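I love colanders. I know that's a funny thing to love! But think about how many jobs in a kitchen come down to one question: how do I keep the food and lose the water? My neighbor Shirley Naylor gave me my first one when I moved to Edville, and I've been poking my fingers at the holes ever since.

## How do the holes know what to let through?

They don't know anything, of course. It's all about size. Water can squeeze and slide into almost any shape, so it runs right out through a little hole. A strawberry can't do that. It's stuck being strawberry-shaped, so it stays in the bowl (lucky for you, if you're hungry).

You can try this with a play kitchen. A toy colander works the same way as a big one, as long as it has real holes. Look for the pale green oval one on the table, with a tab at each end to hold it by.

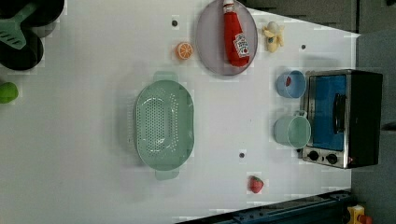
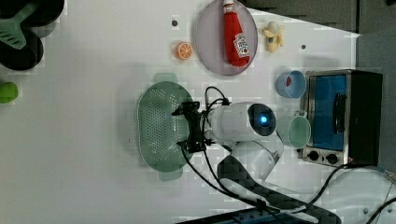
## Which foods need a colander?

Now we can play a sorting game. Pick a food and ask yourself, "Would I rinse this and let it drip?"

- **Strawberry:** yes! Rinse it and let it drip before you eat it.
- **Banana:** nope. It comes in its own wrapper, so you just peel it.
- **Orange slice:** not really. Wash the whole orange *before* anybody cuts it.
- **Ketchup:** oh dear, no. Ketchup is thick, but it would still ooze through the holes and you'd have a very red sink.

My friend Sharon Muli asked me about peas. Good one! Peas are small, but they're still bigger than most colander holes, so in they go. Rice is trickier. A grain of rice can slip out through a big hole, and for that you want a sieve, which has much tinier holes, like a net.

## Try it in the sink

Put a few toys in a colander, some big and some small, and pour a cup of cool water over them. Guess first which ones will stay put! Then have a go with a spoonful of dry rice and see how many grains escape. I lost 281 of mine, and yes, I counted every one.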